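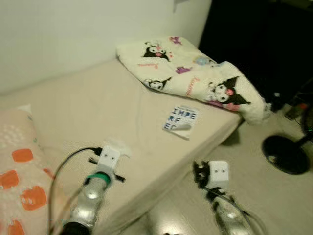

Yeo: bed-making demonstrations for two arms

21 shares · 3 comments

Yeo is a set of 600 teleoperated episodes of a two-armed robot tidying a single bed: folding a blanket, shifting a pillow, picking up whatever has been left on the sheet. It goes with our report on re-grasp labels, and if you only want the result, skip to "What we found". The rest is for people who intend to load the files and would like to know what will annoy them.

Current release: July 22, 2024. It replaces the one from March, in which left and right were swapped in the joint names. We are sorry about March.

What is in it

Each episode is one attempt at one instruction, with head camera video, two wrist camera streams, joint positions for both arms, gripper openings, and a line of text saying what the operator was asked to do. The instructions were written by Aino Pesonen and are short. "Fold the blanket in half towards the wall" is one of the long ones.

Of the 600, we marked 414 as successes. The failures are included and flagged. Please don't filter them out before reading the next section, as two groups have already done so and then written to ask where the re-grasps went.

Re-grasp labels

A re-grasp is any moment when a gripper lets go of cloth and takes hold again within the same fold. Radomir Begović and Ye-rin Byun labelled these by hand, separately, and then argued. Where they still disagreed after arguing, both labels are kept, in the columns regrasp_a and regrasp_b. We considered averaging them and decided that half a re-grasp was beneath us.

Fleece is where most of the disagreement lives. A thick fluffy edge can slip a little in the fingers without leaving them, and whether that counts depends on who you ask and how near it is to lunch.

What we found

We trained the same policy twice, once on the plain demonstrations and once with the re-grasp label as an extra thing to predict. On 100 test folds the labelled version finished more of them and gave up later on the ones it lost. It was no better with pillows -- a pillow is mostly grabbed once and dragged, so there was little for the label to say. Small flat things such as cards and stickers defeated both versions in much the same way, by lying flat.

Dong-geon Um's ablation, using 300 episodes instead of the full set, shows the same ordering with a smaller gap. The scripts are in the trosia folder, named after the simulator we gave up on.

Known problems

- Pale cloth on a pale sheet against a white wall is hard on any segmenter. Ours loses the edge of the blanket often enough that we stopped shipping the masks.
- Glossy forearms throw highlights into the head camera. Colour jitter helps a bit.
- The wrist streams start a few frames late. Use the timestamps, never the frame numbers.
- One room, one bed size. A policy trained on Yeo knows a great deal about this bed and should be trusted with no other until you've checked.

Loading

The loader is called ella and needs nothing unusual. Set keep_failures to true unless you have a reason. The older rivotar loader still opens the files but ignores the second label column without telling you.

Questions go to Tetteh Dogbe through the issue tracker. He answers faster if you include the episode number.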